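Plondik — Ferry and Bus Fares for Island Travellers

4 min read

Plondik is a small table of fares and timetables for people getting around by public ferry and local bus. It was put together by Ohemaa Darko after too many trips where the price on the jetty didn't match the price in the guidebook. The current release has 1,287 rows.

## What's in it

One row is one trip, in one direction, for one class of ticket. A return ticket gets its own row only where the operator sells it at a different price from two singles.

The columns are:

- origin and destination, spelled as on the operator's own signs
- mode (ferry, bus, shared van)
- fare in local currency, adult, paid on the day
- luggage charge, if there is one
- scheduled time in minutes
- source (ticket, posted board, operator website)
- month the fare was last checked

Blank means not known. Zero means free. Please don't fill blanks with zeros when you load the file; the luggage column will go badly wrong if you do.

## What's not in it

There are no airfares, hire cars or private transfers. Child and senior fares were dropped in release 2, as the age limits differed from one operator to the next and half the boards didn't give them at all. Tourist passes are listed in the notes column but have no rows of their own.

We also don't convert currencies. If you want everything in dollars, do it on your side with whatever rate you trust on the day you travel.

## How fares were collected

Most came from paper tickets and photos of fare boards sent in by travellers. Website fares were used only when no ticket was on hand. Where a ticket and a website disagreed, the ticket won and the website fare went in the notes.

Bus fares are weaker than ferry fares. Drivers round up, change is short, and the last bus of the day often costs more. The rows for the Amoah line were all collected on a Wednesday, which is market day, so treat those travel times as on the slow side.

## Loading it

The file is plain CSV, UTF-8, comma separated. Place names keep their accents. It opens in any spreadsheet program, though some will try to turn the "last checked" column into full dates. Set that column to text first.

Prendico, the little trip-cost script in the `tools` folder, reads the same file:

 prendico --from Nulliveo --to Amoah --bags 1

It adds up the cheapest route and prints each leg. It doesn't know about missed connections. Allow a night's accommodation in your budget if the second leg leaves after 6 pm.

## Known problems

- The Nulliveo night ferry appears twice, once under its old name. Both rows are correct but only one should be used.
- Fares over 500 in local currency were sometimes typed with a comma and sometimes without. Most are fixed.
- 18 rows have no source. They stay in for now and are marked `unsourced`.
- Winter timetables start in June and some routes stop altogether. The file doesn't say which.

## Licence

Free to use and share, with credit. If you print fares from it in a guide or on a blog, give the month as well as the price.
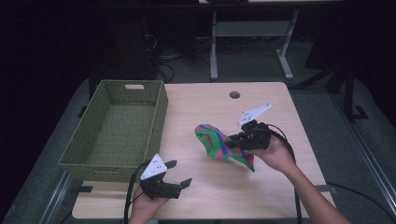
## Comments

**Tamsin:** Used this to plan ten days of island hopping and the ferry fares were spot on. The luggage charge at Nulliveo was higher than listed, though. I kept the ticket and can send it through.

**R. Okafor:** Any chance of putting child fares back in, even patchy ones? We're a family of five and it makes a big difference to the total.

**Ohemaa Darko:** Tamsin, yes please, a photo of the ticket is enough. R., I still have the old child fares in a separate file and will put it in the `extras` folder, but check every one before you rely on it.

**Wes:** The script prints the legs in the wrong order when there's a bus first. Sorting by departure time fixed it for me.

Contact | © Plondik contributors | Back to top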